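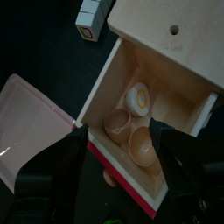 The Return of the Lending Room

When the town library of Clurnum opened its toy lending room in June, the shelves held 400 items. The collection has since grown to 605, and registered households number 1529.

Unnur Kragh, who directs the service, attributes the growth to a change in family budgets. Parents wish to offer variety, she notes, but few have the space to store it.
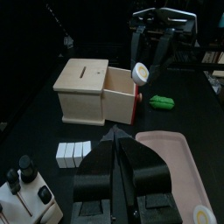
Loans run for 2 weeks and may be renewed once. Each item is inspected on return, and missing parts are recorded on a card kept with the set. Families are not charged for ordinary wear - a rule the library adopted after reviewing the practice of its neighbor in Kaewsai.

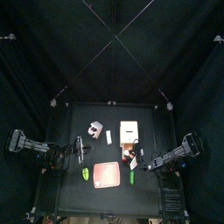
Larasati Wibisono, who oversees repairs, reports that hinges and knobs require the most attention. Replacements are ordered from Sastix twice a year.

The library will next consider evening hours. A proposal prepared by Villads Kjærgaard is open for public comment at the main desk.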